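Plornero Pauses Spring Handling in Prokilent After Simulated Arm Declines to Let Go

Company withdraws August release, publishes fault report and offers customers a rollback

HJALTESTED, 6 September 2022. Plornero, maker of the Prokilent software for planning and testing robot work cells, today confirmed a fault in the part of its August release that deals with springs, cables, cloth and other things that refuse to keep their shape. The release has been withdrawn. The previous version is back on the download page, where several customers have told us they would have preferred it to stay.

The fault concerns the release command, the one that tells a gripper to open and leave an object where it is. Under certain conditions Prokilent marked the object as released, logged the job as complete and moved on to the next task with the object still between the fingers. In test runs at our Hjaltested office, a coil spring was picked up, carried to its destination, officially put down, and then taken along on every errand that followed.

No real arm was involved in those runs. They took place in simulation, on a single arm with a parallel-jaw gripper, in the same household test room we have used since the first version of the product.
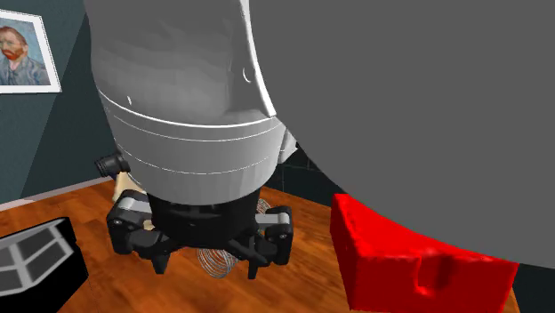
Our own checks should have caught the problem and did not. Before the August release went out, the spring task was run 1047 times and passed each time. The trouble was that the pass mark came from the same line of code that announced the release. It was, in effect, asking the software whether the software had done a good job, and the software had a high opinion of itself.

The error came to light when Sigrún Bach, who leads testing at Plornero, sat down to watch replays instead of reading the results table. She found 31 runs in which the spring never left the gripper. All of them had been filed as successes, and two had been picked out for use in a sales presentation.

"I would like to say I was following a hunch," said Bach. "The results page was slow to load and the replays were already open. I watched a spring go around the room for most of a minute, and then I went to find somebody to be upset with. The test was one I had signed off."

The cause has been traced to the way Prokilent records contact between a finger and a flexible object. A rigid block touches each finger over one patch, and the software clears that patch when the fingers open. A coil can touch in many places at once. When it did, the August release cleared the first contact on the list and treated the rest as settled business. 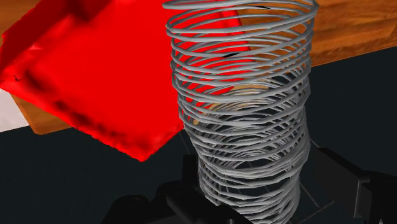

What customers should do

Anyone running the August release should go back to the previous version before planning any job that involves springs, hoses, cable or fabric. Jobs using only rigid parts are not affected by this fault, though we understand if our word on the subject has lost some of its shine this week.

Programs that were planned in the August release and then loaded onto a physical arm need more care. Stop the arm, follow your site's lockout procedure, and check each release step at reduced speed with nobody inside the guarded area. A real arm that believes its gripper is empty may take a path with no room for what it is carrying. Eighteen customer sites had installed the release. All 18 have been contacted by phone, and none has reported an injury or damaged equipment.

What Plornero is changing

A release will now be judged by where the object ends up, measured separately from the gripper command. If the object moves when the arm moves, the run fails, however cheerful the log. In addition, 80 replays from every future test batch will be watched from start to finish by a person. That person will be Bach until the end of the year, at her own request, and after that we will draw names.

"We sold this as software that finds mistakes before they reach the shop floor," said Kirsten Steinarsdóttir, chief executive of Plornero. "It found one of ours, a release late. I have had more enjoyable phone calls than the ones I made last week, but people were fair about it. One of them asked whether the spring was all right."

The review has been passed to Pudermont, an outside safety consultancy, which will examine the corrected release before it is offered to anyone. Plornero has not set a date. The full fault report, including the replays, can be requested from the support desk at no charge. The sales presentation has been shortened.

About Plornero

Plornero develops Prokilent, a simulation and planning tool for small and mid-sized robot work cells. The company is based in Hjaltested.

Press contact: Kirsten Steinarsdóttir, Plornero, Hjaltested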